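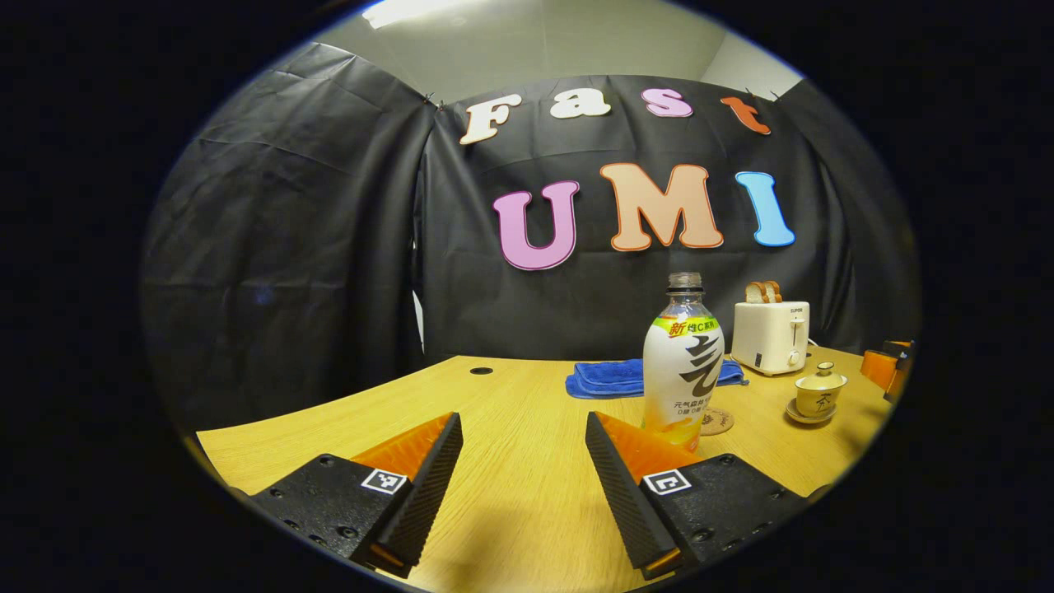

Zernano Knowledge Base | Maintained by the Home Tasks Team

Household chores by robot

Household chores by robot (also "home manipulation," "chore robotics," or, in our hallway, just "kitchen stuff") is the part of robotics concerned with getting a machine to do the small jobs people do at home with their hands. It covers wiping, folding, loading, pouring, fetching and putting away. It usually leaves out floor vacuuming and lawn mowing, which are about driving a body around a space and have been on sale for years. I'm Maarja Kļaviņa and I look after this entry, so the opinions that creep in are mine. Please edit the facts and argue with me about the rest!

Can machines do it yet?

Some of it, some of the time, if the table was set up with the machine in mind. I know that's an annoying answer, but I get the question at every family dinner and I've never found a better one. An arm can pick up a bottle standing by itself very reliably now. It can drop a towel in a bin. Ask it to clear a breakfast table it has never seen, with a toaster on it and somebody's tea still in the cup, and you'll be standing there with your hand over the stop button.

People outside the field tend to guess wrong about which chores are hard (I did too, before I started). Lifting is rarely the trouble. Trouble comes from soft things, see-through things, things with loose parts, and things that are fine to touch in one place and a bad idea in another.

Common objects and why they matter

Bottles. A plastic drink bottle is a friendly shape for two fingers, and the printed label gives a camera plenty to look at. The clear neck and cap are another story. Depth sensors often see straight through clear plastic, so a system that grabs the label with no fuss may miss the cap completely. Twisting a cap off is a separate skill again and normally takes two hands, or one hand and some kind of clamp.

Towels. Cloth has no fixed shape, and that's the whole problem. A folded microfiber towel lying flat, like the blue one behind the bottle in the picture, can be pinched at an edge and carried off. Folding it again afterward is much harder, as the machine has to work out where the corners went. Wiping with it is somewhere in between. Most arms can push a cloth across a tabletop. Far fewer can tell whether the tabletop got clean.

Toasters. I love toasters as a test, I really do. Taking a slice of bread out of a slot asks for a light grip, a straight pull and enough sense not to lift the toaster along with it. The lever wants a firm push in one direction. The dial wants a small turn. Two slices standing close together, one a little behind the other, will happily get grabbed as one thick slice. And bread crumbles, so whatever force worked on a block of foam in practice will probably be wrong.

Cups with lids and saucers. A lidded tea cup on a saucer is three things pretending to be one. Grab the knob and you have a lid. Grab the body and the lid may slide. Push the saucer and everything goes for a ride. People sort this out without thinking, and it's one of the better examples of what "knowing how objects work" means in practice.

Coasters. Thin, flat, and nearly impossible to pick up with two plain fingers unless you slide them to the table's edge first. It's a lovely trick when a machine learns it.

How machines are taught

The older way is to write the motion out by hand, step by step. It works beautifully on a shop floor where the part shows up in the same place every time, and it falls over in a kitchen. The more popular way at the moment is to learn from people doing the chore. Somebody either steers the robot arm remotely or does the job directly with a hand-held gripper that has a camera on it, and the recordings are used for training.

I prefer the hand-held kind. You move at close to your normal speed, you can feel when the toast is stuck, and you can take the thing to somebody's actual kitchen – no arm to bolt down. The square black-and-white markers on the fingers let software track how far open the gripper is. The downside is that you can easily do things the robot's arm can't copy, like reaching in at a silly angle because your shoulder happens to allow it.

How much recording is enough? Nobody agrees. Our own towel task took some 800 demonstrations before I'd have let my mother watch it. When Petrauskas joined us in August we moved that same task to a different table, and out of 16 tries it finished 7. Same towel, same gripper. I still think about that one.

Home versus shop floor

Shop floors are ahead, and I expect them to stay there for a while. The lighting is steady, the parts repeat, and there's someone on shift to reset things. The packing line at Trasemeck, where I spent a couple of weeks, has 2 arms doing nothing but standing bottles upright in trays, and they're good at it. Neither would have any idea what to do with a saucer.

A home has worse lighting, more clutter and owners who move the toaster. It also has a much lower tolerance for mess. A dropped bottle at a plant gets swept up and logged, and a dropped bottle on your rug is the last time you use that robot.

Open questions

Whether one general system will beat a pile of single-chore gadgets. How to grade a chore that is "mostly done." Whether anyone will put up with a machine that takes far longer than they would to clear a table – Givon says yes if it happens while you're out, and I go back and forth.

See also: Cloth handling; Grasping clear objects; Hand-held grippers; Kitchen test tasks

Last edited Tuesday, April 27, 2021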